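Skondik Sofa Throw, Plain Weave

The Skondik is a cotton throw, 247 cm long, for people who own a nice sofa and also live on it. Verena Ortner weaves it in one weight, having tried three and disliked two.

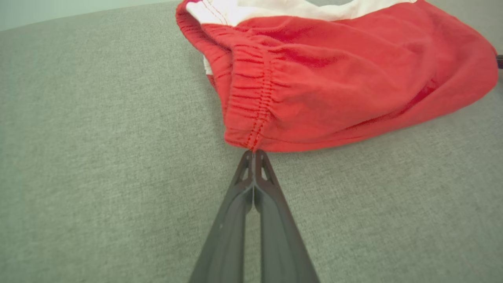
Cotton this dense stays where you tuck it – even under teenagers. It washes at low heat and shrinks a little the first time, then stops. On flecked gray upholstery, a bunched-up red garment announces itself from the doorway; on the Skondik in brick, it could stay until November.

Colors: brick, oat, slate
Weight: 400 g per square meter
Ships in 7 days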